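Search this site Search Course pages only

Robot Teaching in Practice
Handout 5: Teaching a task by hand or by remote control

In the last handout we looked at what a demonstration is and how it is stored. Now we come to the person who gives it. Many students think that the learning method is the difficult part, but in our experience at Stisden a weak set of demonstrations cannot be repaired later by a better method. Please read these notes before the practical session in May, and bring a printed copy.

1. Two ways of showing

In teaching by hand, the person holds the arm of the robot and moves it through the task. The motors are set to give very little resistance, and the joint angles are recorded while the arm moves. It is easy to learn, and the teacher feels directly when the tool touches something. The weak point is that the teacher's own body stands close to the work, so the cameras often record a shoulder or a sleeve. For a robot with two arms and two legs it is also tiring, and one person alone can hardly manage it.

In remote control the teacher stands apart and moves a pair of hand controllers, or a smaller copy of the arms. The robot follows. The cameras then see only what the robot will see later when it works alone, and this is a great advantage. The price is that the teacher loses most of the sense of touch. New operators usually grip too hard and move too fast.

2. Why we use furniture

The first exercises in most courses use small blocks on a table. Blocks are good for the first hour, but they teach the operator some bad habits, because a block does not roll away and has no loose parts. A chair on casters is a different matter. It turns when it is pulled from one side, the weight is not in the middle, and the robot must keep its balance at the same time.

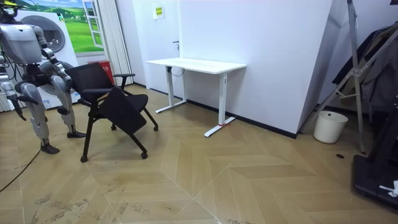

For this reason the choice of grip should be made before the recording starts. The teacher should decide which part of the chair will be held and keep the same choice for the whole set. If half of the demonstrations hold the backrest and the other half hold the armrest, the model may learn something between the two, and between the two there is only air. When you want both grips, record them as two tasks with two names.

Keep the knees of the robot a little bent during all pulling movements. With straight legs there is no room to correct a small push from the chair.

3. Mistakes are also data — sometimes

A missed grip followed by a calm second try is useful, and you should keep it. A missed grip followed by a long pause, while the operator thinks, should be deleted. The model cannot know that you were thinking. It learns only that the robot should stand still at this point.

In the Flemum set, which you will use for the homework, there are 2,896 recordings. After the pauses and the broken files were removed, 1,257 remained. Do not be sad about such a number. The smaller set gave the better result in the Matubbar exercise, and training was also much shorter.

4. Before you record

Walk the route of the task yourself and look at the floor, also for cables.
Agree with your partner who holds the stop button.
Start each recording from the same posture.
Write one sentence that says when the task is finished.

5. Homework

Open the Flemum set in the Sement viewer and choose 9 recordings of the same task. For each one, note the moment of first contact and the moment of release. Then write half a page about the differences between them — are they differences in the task, or only in the mood of the operator? Send your page as plain text before 17:00 on the day before the practical.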